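Ticket 1107 - Mirell recipe planner, shopping list doubles ingredients
Status: Resolved
Opened by: Lụa Chu

First off, I love this app! I plan all our meals in it and the Surdu import is such a time saver. But since the October update my shopping list adds everything twice. I put in one lentil soup and got 2 bags of lentils, double the onions, the lot. I've logged out and back in, and I reinstalled on my phone. Same thing.

Reply from support, 10:40 am
Thanks Lụa, great report! Could you check Settings > Linked kitchens and tell us what's listed?

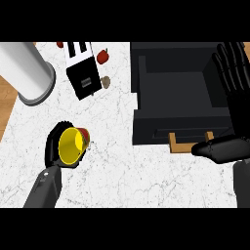 Reply from Lụa Chu
Ooh, interesting. I have "Home" and then "Home" again, both switched on. I never made a second one! The soup is in both of them.

Reply from support
Found it - the update made a fresh copy of any kitchen that was shared through Bondska, and the list adds up every kitchen that's on. Please try this:

1. Open the second "Home" and check that no recipes are missing from the first.
2. Switch the second one off (don't delete it yet).
3. Pull down on the shopping list to refresh.

Reply from Lụa Chu
It worked! One bag of lentils, 6 onions, perfect. My weekly plan is still there too. Can I delete the copy now?

Reply from support
Yes, go ahead. The fix for new accounts ships in version 10. Closing this one, but reply any time to reopen it.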